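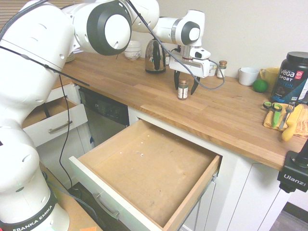 Spice jars, bowls and the kettle on the butcher block, shared kitchen.

KITCHEN CORNER - spices, counters, and please label your stuff

Quick one this month, I'm typing this before the 10 a.m. meeting so forgive the state of it.

The spice sort is underway. Finally. Raluca Filip started it in March with the drawer by the stove and it has sort of spread from there. If you've cooked in the Brudham kitchen any time this year you know the situation - three open cumins, no paprika, something in a bag that Stellan swears is fenugreek. Anything with no name on it has been sniffed, argued over and mostly thrown out. Boonmee took the fenugreek home. We'll hear.

New rule, same as the old rule really: whole spices in glass, ground stuff in whatever closes properly. Label on the side, not the lid. Lids get swapped, we have all had cinnamon in the chili. Write the month you opened it. Pencil is fine, marker is better, the pen on the string is dead again.

Mugs and bowls can live out along the wall like before. Lauri Mäkelä asked if the plates could move closer to the sink and the answer is maybe, once the shelf thing is settled (see below). The kettle stays where it is. Descale is due, sachets are in the Pongsiri tin.

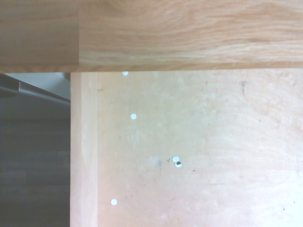
Counter edge and the cabinet panel underneath.

Shelf thing. Panels under the counter need a wipe down, there are specks and smudges all over and they show up badly on pale wood. Damp cloth, bit of dish soap, dry it right after. No scouring pads!! Somebody did the end cabinet at Droltalby with one and you can still see it.

Aishwarya Pinto is pricing an extra shelf for the spices so they come off the counter altogether. She has a quote for 660 for the built-in version, fitted, and 50 for a plain board and brackets if we do it ourselves. I know which one I'm voting for. Tell her by the end of the month, either way, don't tell me, I will lose the note.

Also the butcher block gets oiled again next month. Everything has to come off it the night before. Everything. Last time there was a ring from a jar of honey and Stellan spent 3 hours sanding it out, he'd like that mentoned.
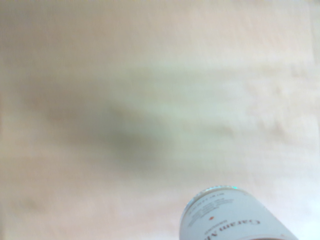 White container, silvery rim.

White containers - we're using these for the ground spices, if yours is in the wrong place just move it back. Spare ones are in the box marked Nutum, top of the fridge, help yourself but don't take the last one.

Still wanted: whole nutmeg, a small funnel, sticky labels of any size, and the good grater, which has been missing since the soup night. No questions asked, leave it on the counter.

Next sort is after lunch on the first free afternoon, sheet is on the pantry door. Bring a cloth. Raluca will make tea, and there might be cardamon buns if Boonmee gets to the store in time.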